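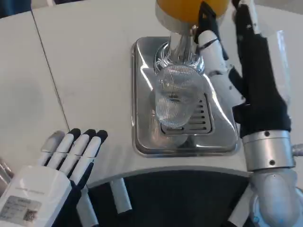
Photo: Adaeze Adebisi

Every July my sister starts lobbying for matching family pajamas in December, and every July I say we'll see. This year she sent a link to a company called Stellance, which wants a deposit by Sunday for a set of 10. They come with a "memory booklet" where each of us is supposed to write what the season means to us. My son is 14. I can tell you now what he'll write.

I don't mind traditions. We eat my mother's pepper soup on Christmas Eve and play cards until somebody accuses my uncle of cheating, and I'd be sad if that stopped. But it was never launched. There was no booklet. One year the power went out, we found the cards, and the next year the kids asked for them.

The Stellance page says 3,269 families have "started their story" with them. Fine, but how many wore the things twice? We bought the Tolari advent box a while back and quit on day 5, and the rest of the little drawers are still in my hall closet, holding batteries.

My sister says I'm being a grump and that the pictures will be nice. Maybe they will. I told her I'd pay for mine and sleep in my old T-shirt.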